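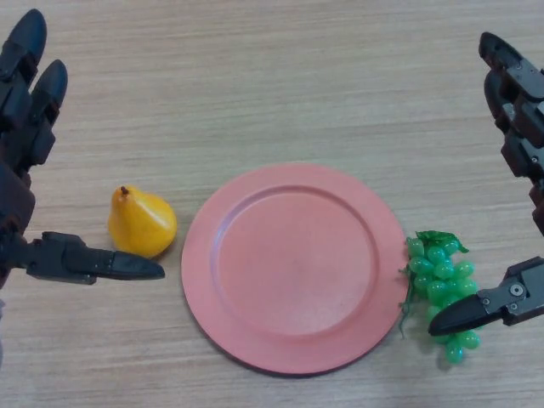

Atcombe Community Kitchen
Minutes of the snack table meeting, October 7, 2026

Present: Nazmiye Polat (chair), Alper Işık, Firdevs Uçar, Halima Mushi
Apologies: Dilek Sarıgül

1. Minutes of the September meeting
Agreed with one correction. The juice order was 20 cartons.

2. Fruit
Halima reported that grapes and pears were the first to go at both September sessions. Bananas came back bruised and most were thrown out. Agreed to drop bananas until the new year and put the money into green grapes. Firdevs asked that grapes be cut lengthwise for the under-fives. Agreed.

3. Plates
The pink round plates are to stay on the fruit table. The white ones go back to the main kitchen, where they have been missed. Alper has found 8 more pink plates in the hall cupboard and will wash them before the next session.

4. Tabletop
Juice has been left to dry on the light wood top. Firdevs wants a cloth on it. Nazmiye prefers it bare, as the cloth slides when children lean on it. Left bare for now. Wipe down with a damp cloth after each session, no spray.

5. Play fruit
Parents have asked for the play fruit to be kept out during snack time so children can match it to the real thing. Halima is in favor. Firdevs is worried about it being chewed and passed around. Agreed to try it for two sessions, with the play fruit washed afterward and kept in its own box.

6. Money
Spent on food since the last meeting: $68. Alper still has two receipts to hand in.

7. Other business
The fridge door is not closing fully. Dilek to be asked if she can look at the seal.

Actions
Alper: plates, receipts
Halima: grape order, box for play fruit
Nazmiye: speak to Dilek about fridge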